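Flatberg's Thursday supper swap is moving to the old Calell building

Big news for anybody who likes eating other people's casseroles (so, me): the Thursday supper swap is packing up and moving across town in November. After a long stretch in the back half of the Fortin Street library, the swap has a new home on the ground floor of the Calell building, the one with the green awning that used to sell lamps.

If you've never been, the supper swap is pretty much what it sounds like. You cook one big thing at home, you bring it in portions with a label on top, and you go home with the same number of portions cooked by your neighbors. I started going last winter when I was sick of my own chili, and I've missed maybe two since. I have eaten a lot of lentils. I have also eaten a peanut stew that I still think about in the shower.

The library was always a squeeze. The room holds 40 people if everybody breathes in, and on a cold night the line went out past the large-print shelf and into the children's corner, where it did not make us popular. There was also the matter of the one outlet. Two slow cookers and the coffee urn on the same strip and boom, lights out, and somebody had to go find the key to the panel while we all stood there holding soup.

The Calell space is 815 square feet, all one room, with a real sink and its own side door onto the parking lot. I went by to have a look and I'm a little bit in love with that sink. It's deep! You could wash a stockpot in it without flooding your shoes.
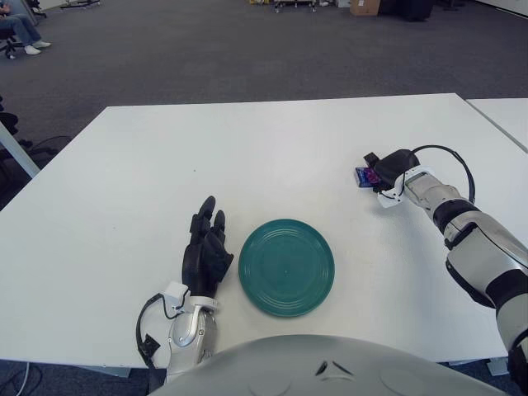 Page last changed: Thursday, 4:10 p.m.

Rent is the part people kept asking me about at the bus stop, so let's get to it. The first months are covered by a grant of up to $2,000 from the Zenden neighborhood fund, and that money also goes toward a second-hand fridge and a better set of shelves. After that the swap has to pay its own way. The plan for now is a jar by the door and a soup sale in the spring. There was talk of charging a couple of bucks at the entrance, and I'm glad that got dropped. Half the point is that you can turn up with a pot of rice and beans at the end of the month and go home with dinners for the week.

Hours change a bit too. Doors open at 6 and the swapping starts once the tables are full, same as always, but the library made us clear out early so they could lock up, and the new place doesn't. So if you work late at the hospital or the bakery you've finally got a shot at something besides the last tub of coleslaw. (No offense to the coleslaw. I've made that coleslaw.)

Labels are staying the same: what it is, what's in it, the day you cooked it. Nuts, dairy, eggs and shellfish get written in capitals. Please do this even if it seems obvious. I once took home something marked "Mom's bake" and had to call three people to find out if my kid could eat it.

A few things haven't been settled yet. Parking is one. The lot behind the Calell building is shared with the dry cleaner, and the swap can use it after they close, but the sign out there still says tow zone, so I'd park on the street until it comes down. The other is the Zenden end of town, where a lot of the regulars live. Fortin Street was an easy walk for them and the new place isn't. There's a bus, but have you ever tried taking a hot lasagna on a bus? A carpool sheet is going up on the library corkboard this week and I've already put my name on it, with room for a couple of people and whatever they've got in their laps.

Containers, too. If you have a stack of mine (blue lids, masking tape on the bottom) I would love to see them again, and I'm sure I've got a few of yours. The last night at the library will double as a big container return, so dig around in the back of your cupboards. Anything left over goes in a box and moves with us to the new place.

First night at the Calell building is the first Thursday in November. Go in by the side door, because the front one sticks. I'm making the peanut stew, or my best guess at it, and if the person who brought the original is reading this, please come find me and tell me what was in it.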